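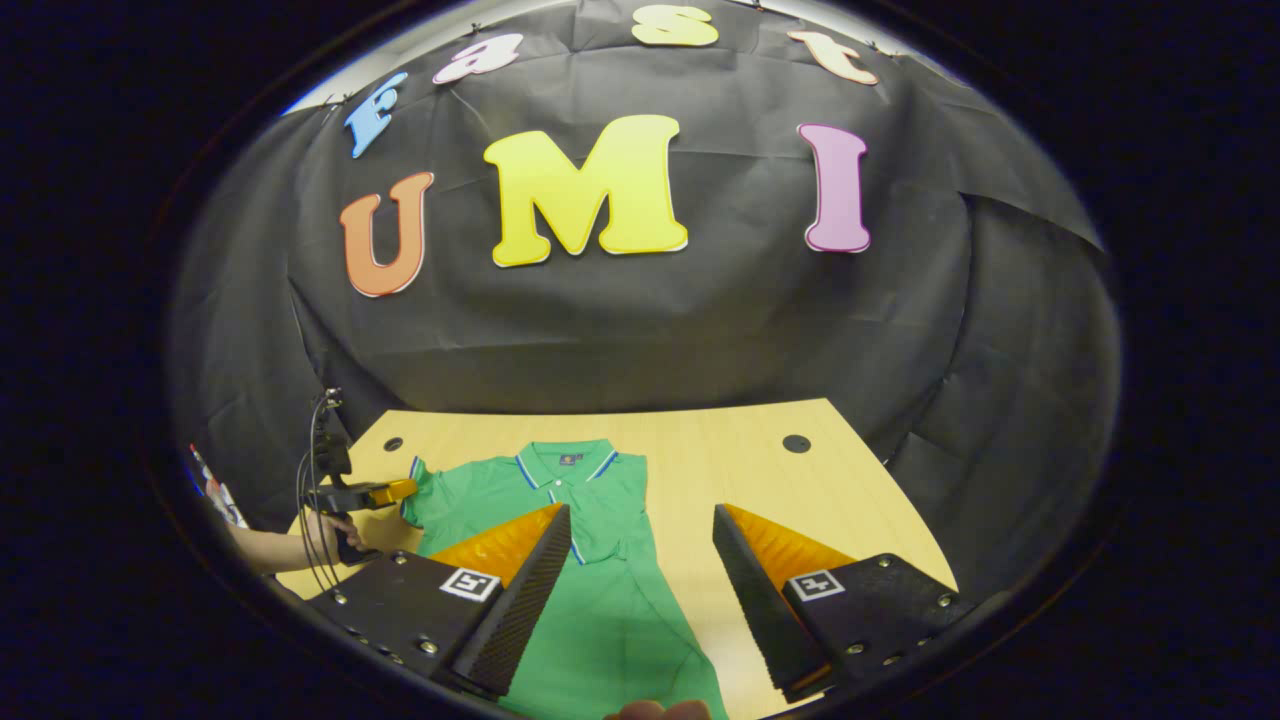
Unit 6: Garment Folding and the State of Household Automation

Course notes, Service Robotics, Turndale Technical College, Estport campus
Instructor: Shona Stubbs. Lab: Tane Gilchrist.

6.1 The question

The question for this unit is narrow. Can a general-purpose machine fold a short-sleeved shirt, laid flat on a table, to a standard that a household would accept? Wider claims about "laundry robots" cover at least four separate jobs: sorting, loading, drying and folding. Treat them separately in your written work. Marks were lost on this point in September.

6.2 Why cloth is hard

A rigid part has a pose that can be written with six numbers. A shirt has no such description. Each wrinkle changes the outline, and the outline changes again as soon as a finger touches it. Three consequences follow.

Grasping. The usable target is an edge or a cuff a few millimeters thick, lying against the table. A finger that comes in too high closes on air. One that comes in too low drags on the tabletop.

Sensing. On a plain green polo most of the surface looks alike to a camera. The useful landmarks are the collar, the placket, the sleeve bands and the hem. Striped trim helps; a solid cuff gives the vision system less to hold on to.

Coordination. Folding a sleeve across the body can be done with one arm. Bringing the hem up to the collar without skewing the shirt generally needs two, moving at matched speed – this is where most lab attempts fail.

6.3 Teaching by hand-held gripper

Early folding systems used scripted motion: find corners, compute a fold line, execute. They worked on towels and did poorly on shirts. The approach covered in this unit records a person doing the job with a gripper in each hand, with a camera on the gripper. Square printed markers on the fingers let the software recover how far the jaws are open. Soft, ribbed fingers are preferred for cloth; they tolerate small errors in height.

Recording needs no robot arm, so it can be done at any table. The cost is that a person's wrist can do things an arm cannot. Demonstrations that exceed the arm's joint or speed limits must be filtered out before training.

A wide-angle lens keeps both the workpiece and the opposite gripper in view. Straight table edges will look curved. Do not correct for this in Exercise B.

6.4 Results from the lab set

The set used in class has 442 demonstrations, recorded by Tegan Ormsby and Rawiri McAlister. The trained policy was then run on 38 trials, shirt flat, collar away from the robot. It failed 13 of them. Most failures were missed cuffs on the first grasp; the remainder were folds that slipped during the hem lift. Mean time per successful fold was roughly six times that of a person.

These figures hold for a flat start only. A shirt pulled from a basket has to be found, lifted and spread first, and the policy was not trained for that.

6.5 Home and shop floor

On a shop floor the start state can be controlled. A worker or feeder lays the garment flat, sizes are batched, and a failed fold goes to a reject bin. The Birkley case (reader, section 4) is of this kind. In a home none of this applies, and the person who flattens the shirt for the machine has already done much of the work.

Working answer for the unit: feasible with a prepared start, not yet practical without one.

6.6 Before next session

Read Rajput, chapters 2 and 3. Complete Exercise B. Bring one failure from the trial log and state which step of 6.2 it belongs to. Questions on the log go to Tipene Halliday.

Shared 13 times | 6 comments
Contact the course office | © Turndale Technical College | Back to top
This site uses cookies to remember your settings. Accept | Manage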